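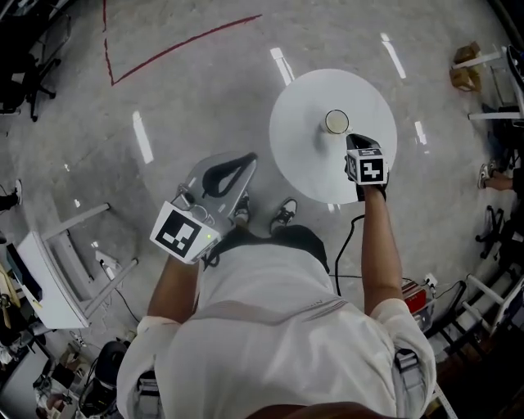 What is a limited common element in a condominium?

It is a part of the property that belongs to all of the unit owners together but is set aside for the use of one unit, or of a few units. Balconies, assigned parking spaces and storage lockers are the usual cases.

Limited common element

A limited common element is a category of property in condominium ownership in the United States. It falls between the unit, which one owner holds outright, and the general common elements, such as lobbies, roofs and lawns, which every owner may use. The term appears in many state condominium statutes and in the declarations recorded for individual buildings. Some documents use "restricted common element" or "limited common area" for the same thing.

Definition

Ownership and use are treated separately. The owner of a unit with a patio normally holds the same undivided share of that patio as every other owner in the building, but the right to occupy it goes with the one unit. When the unit is sold, the right of use passes to the buyer with no separate deed unless the declaration says otherwise.

The declaration and the recorded plans decide what counts. Where they are silent, many statutes supply a default: shutters, awnings, window boxes, doorsteps, stoops, porches, and exterior doors and windows built to serve a single unit but located outside its boundaries are allotted to that unit. Pipes, ducts and wires may be handled the same way when they serve one unit only.

Common types

Parking spaces are the type most often argued over. They may be assigned in the declaration, assigned later by the developer under a reserved right, or licensed by the association year to year. A space held only by license is a general common element, and the association can usually move it.

Storage lockers follow a similar pattern. At Bereck, a converted mill building, each locker carries the number of its unit on the recorded plan, and the lockers cannot be traded without an amendment. Roof decks, private entry stairs, fenced yards and the pads under air conditioning equipment are also common.

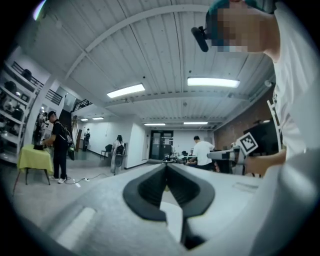 A person in a teal cap and white T-shirt holding a white hand-held gripper.

Shared limited elements also exist. A hallway that serves 4 units on an upper floor may be limited to those units, and its costs charged to them alone. In the Zabala development, a garden court of 2,677 square feet is limited to the ground floor homes facing it.

Maintenance and cost

Responsibility for upkeep varies more than any other point. There are 3 usual arrangements. Under the first, the association maintains and pays for everything outside the unit. Under the second, the association does the work and bills the unit that benefits. Under the third, the unit owner handles routine care, such as sweeping and clearing drains, and the association handles structural repair.

The third arrangement leads to disputes over where care ends and repair begins. Balcony membranes are a frequent example. A leak may come from a worn surface coating, which the owner was expected to renew, or from the slab beneath it — and the two are hard to tell apart without opening the floor. Newer declarations often include a chart that lists each component with the party who maintains it and the party who pays.
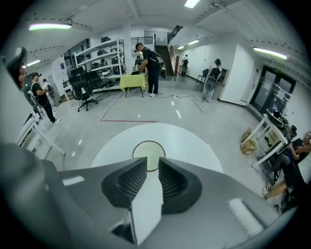 Insurance does not always follow the same lines. A master policy may cover a limited common element even where the owner must maintain it, and the owner may still be charged the deductible after a loss. Improvements made by an owner, such as tile laid over a concrete patio, are often left out of the master policy.

Alterations

An owner generally needs written approval before changing the appearance of a limited common element. Enclosing a balcony is treated more strictly than painting it, as it can change the floor area of the unit and the load on the structure. Local building permits are a separate matter and do not replace approval by the association.

Reallocation

Moving a limited common element from one unit to another normally requires an amendment signed by the owners of the units involved and recorded with the county. Converting a general common element into a limited one is harder, and may need the consent of a large majority or of every owner. In Cenport, a complex of 963 units, the declaration lets owners exchange parking spaces by a short recorded form. The Lerton condominium allows exchanges only at the time of sale.

Mortgage lenders may have to consent where the change affects the value of the unit securing the loan.

See also

Condominium declaration
Common area maintenance
Exclusive use area
Percentage interest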